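Session Four: Picking Things Up in the Simulator

Notes for the Flustness project group, written up by Grigoris Vrettos

Welcome back, everyone, and thank you for being so patient last week while we got everybody's login working. I promised we'd get to some proper grasping before the end of May, and so we shall. Please read these notes before you come in, ideally with a cup of tea, and have the Kotovora simulator open beside you so that you can try each part as you go. (If you only have time for one section, make it the one on approach height, as it is where most of us came unstuck last year, me included.)

We start with the grey block. It is a lovely thing to practise on, with its broad, smooth face and its rounded corners, and it is also a little bit sneaky. Look at the outline before you plan anything. One side is nearly straight and the other slants inwards, at least from the wrist view, so a grip that feels nicely centred at one end may be well off at the other. I'd like each pair to choose a grip point, write it down in the lab book, and only then move the arm.

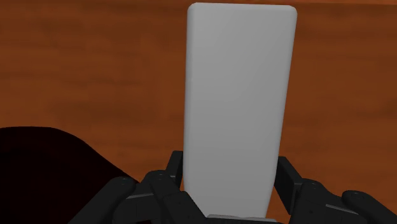 Now, about force. Everybody's instinct is to squeeze harder when a grasp slips, and I do understand it – it's what we do with our own hands. In the simulator it tends to make things worse. If your two pads don't meet the sides squarely, extra force simply pushes the object round. Leave the force slider at 52 for your first tries and change the angle of the wrist instead, a little at a time. Once you have a grasp you're happy with, you may play with the slider as much as you please, and do tell the rest of us what you find.

A word on the wrist view, too. It's wonderful for lining up the fingers and fairly hopeless for judging how high you are. Please keep the room view open in a second window and glance across at it often, rather as you would with the mirrors in a car.

Approach height next. Bring the hand over the object with the fingers open, stop, and check both views. In our settings file the stopping height is 70 millimetres above the table top, and the slow speed for the last part of the descent is in the same file, a few lines further down. Please don't edit the shared copy! Make your own, put your initials in the name, and load that one.
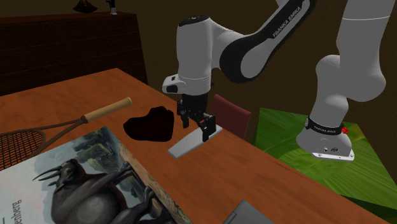 The next thing to think about is the company your object keeps. A table with a racket and a big book on it is a very different matter from a bare one, even when neither of them is anywhere near your target, and the planner will quite happily swing the elbow through a place you'd never have chosen. Run the path preview all the way through before you press Go. If you're using the Grestent planner, tick the box marked "check whole arm", which is off by default for reasons I have never got to the bottom of.

For your homework:

Record five grasps with your own settings file, good or bad. I'd much prefer five honest failures with notes than one beautiful success without any.

For each one, write down the grip point, the wrist angle and the force, and a sentence or two on what happened.

Keep each recording under 300 seconds, or the upload page will turn it away.

Read chapter two of the Kouris booklet, as far as the part on friction. You may skip the sums for now.

Uploads close on Sunday at teatime, and I'll be in room 163 before the next session if anyone would like a hand with their files. Bring your lab book, please, and a pencil that works.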